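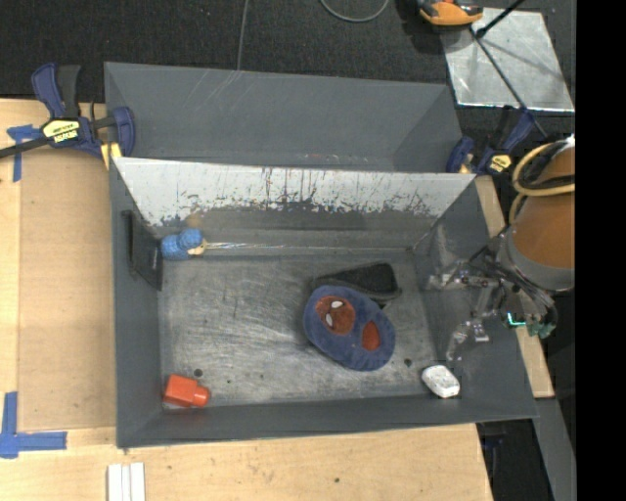 **mokcombe_marge** wrote:
Edem, I'd go with bokashi over worms for your first winter, and I say that as somebody who has loved her worms for years! They sulk in a cold garage and you'll be out there in March with a flashlight, feeling guilty.

**Edem Aidoo** wrote:
Thank you Marge, that's kind. My wife has already named the worms we don't own yet, so I may be stuck. Does it smell, the bokashi? We're in a small place in Vulwood and the kitchen is pretty much the living room.

**Lammers_2** wrote:
I have to disagree with Marge (sorry, Marge, you know I adore your tomatoes). Bokashi smells like pickles that went wrong, and you still have to bury the stuff afterward. Where's he going to bury it in an apartment? Worms in a closet, shredded newspaper, no citrus, done. Mine eat everything but onion skins.

**mokcombe_marge** wrote:
It's a mild smell if you drain it every couple of days, and he could finish it in a tote of old potting soil on the balcony. I did that the whole time we rented on Jemo Street.

**Edem Aidoo** wrote:
We do have a balcony, though it faces north and the neighbor's cat considers it hers. How deep should the tote be?

**Lammers_2** wrote:
Deep enough that the cat loses interest. A foot, at least. Still say worms.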